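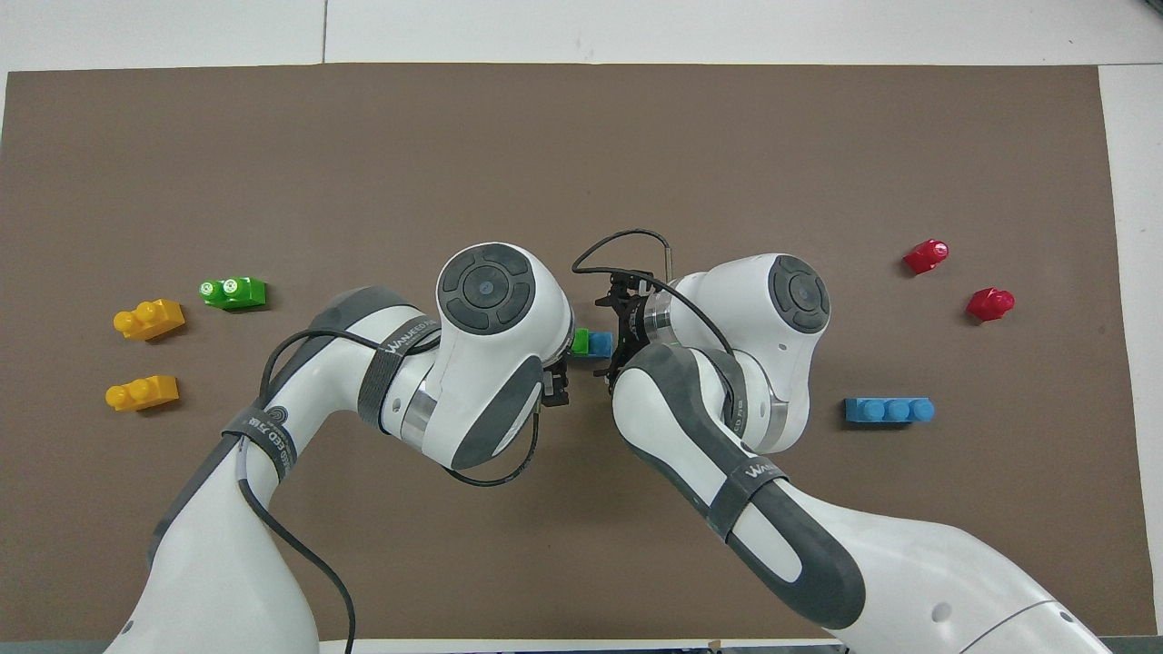 A desk mat is a flat sheet laid over a work surface to protect it, to reduce glare and noise, or to give a uniform ground for writing, cutting or assembly. The term covers products made from leather, felt, cork, rubber, vinyl and woven fabric. Desk mats are distinct from desk pads, which in stationery catalogs usually means a stack of tear-off sheets, and from blotters, which are designed to absorb ink.

History

Flat coverings for writing tables developed from the practice of gluing leather or baize directly to the tabletop. A fixed covering could not be replaced without stripping the surface, and loose coverings became common in offices as desks began to be bought in quantity. Early loose mats were stiffened with board and often had corner pieces to hold a sheet of blotting paper.

The decline of the dip pen removed the need for absorbent paper, but the mat itself remained in use. Typewriters created a demand for thick felt mats that reduced vibration. Later, the optical mouse favored surfaces with an even, non-reflective texture, and large mats that extend under both keyboard and mouse came into general use.

Materials

Leather mats are cut from split or full-grain hide and may be backed with suede or synthetic fiber. They mark easily and tend to darken with handling. Felt is made from wool or polyester; wool felt recovers better from compression but sheds fiber when new. Cork is light and resists slipping, though thin sheets crack if folded.

Vinyl and polyurethane are the usual low-cost materials. Both wipe clean. Vinyl containing plasticizer can soften certain varnishes and leave a permanent outline where the mat has been left in place for long periods - a problem known in the furniture trade as plasticizer migration. Rubber mats can cause similar staining on pale surfaces.

Dimensions and edges

There is no single standard size. A common format for large mats is 400 mm deep, with the width chosen to suit the desk. The Fahy pattern, used by the supplier Plototon for school workrooms, is 583 mm deep and is sold in rolls to be trimmed on site.

Edges may be raw, folded, bound or stitched. Raw edges lie flattest but fray in woven materials. Stitched edges last longer and produce a slight ridge, which some users find uncomfortable under the wrist.

Color

Mid-toned mats in brown, gray or green are preferred for close work on white furniture. The lower contrast between mat and paper reduces glare from overhead lighting, while small light-colored parts remain easy to see. Nele Coppens and Mesfin Tufa compared 30 mats in the Moremgate workroom survey and found that matte finish had a greater effect on reported glare than color did.

Care

Mats are normally cleaned with a damp cloth and mild soap. Leather requires occasional conditioning. Rolled mats should be stored with the working face outward and warmed to room temperature before being laid flat; a mat that has curled can be reversed under an even weight overnight.

See also

Blotting paper
Cutting mat
Mouse pad
Table linen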